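About Clekwood Defense

Clekwood Defense is a criminal defense and extradition firm in Lellstead. We represent people charged or detained outside their home country, and their families.
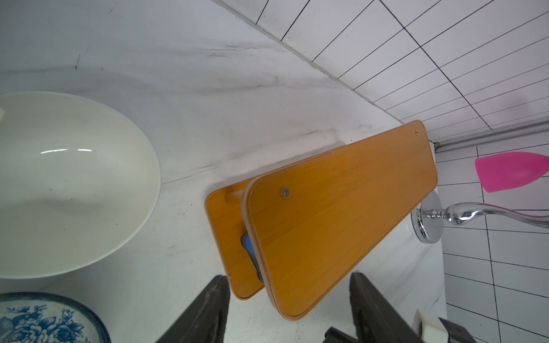

Countertop with basin and wooden tray

Guoqing Yu opened the practice after nine years as a public defender. Aranka Pálfi joined later and handles extradition hearings and consular access. We have taken 368 cases, 131 of them appeals. 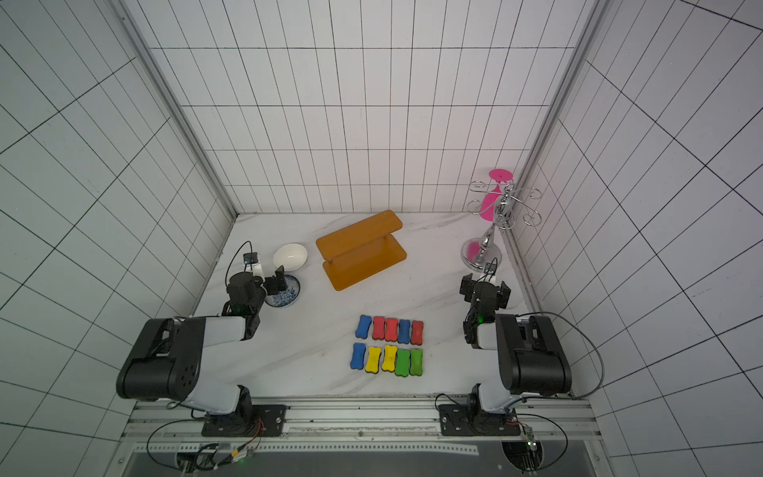
OUR OFFICES

The main office is at 149 Rustad Street. Calls from detention centers are answered until 9 p.m. We do not handle civil claims or visa applications.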